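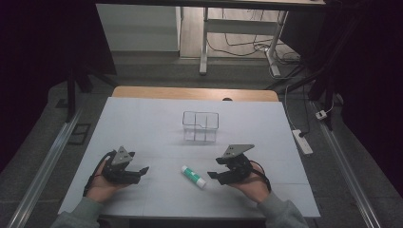

## The paper table at Brosden

The craft room at Brosden reopened in June with new tables, new storage and a longer list of supplies. This page belongs to the room's gallery and covers the table used for card, labels and small paper models.

**Glue stick and clear container.** The glue stick has a white cap and a teal-green label, and is lying on the paper cover with the plastic container a little way behind it.

### The cover

The table is covered in a pale paper surface. We buy the paper on a roll from Praltent and change it when the glue marks start to catch on people's work. One roll lasts 3 months in normal use. Please don't cut directly on it - the cutting mats are in the second drawer by the door, with the steel rulers.

Pencil notes on the cover are fine. If you want to keep a measurement, copy it down before you leave, as the paper may be gone the next time you come.

### Supplies

Glue sticks come in boxes of 30 and are kept on the shelf marked Ornau, next to the envelopes. Caps should go back on after each use. Sticks that have dried out go in the bin, and opened ones go back to the shelf before a new one is started.

Small parts are easier to keep track of in a container with clear sides. Spare ones are under the sink. Rinse them if they have had paint in them.

White glue and spray adhesive are not used at this table. Both have their own bench at the far end, where the window opens.

### Using the room

The room is open to members on Saturdays and on two evenings a week. We had 158 bookings in the first season at the old Troncoso building and expect more here, so it is best to reserve a seat if you need a full table for a large sheet.

Joaquim Falcão looks after the paper and card stock. Questions about bookings and keys go to Szabolcs Farkas, who is in the office on both open evenings.

Page updated 1/6/19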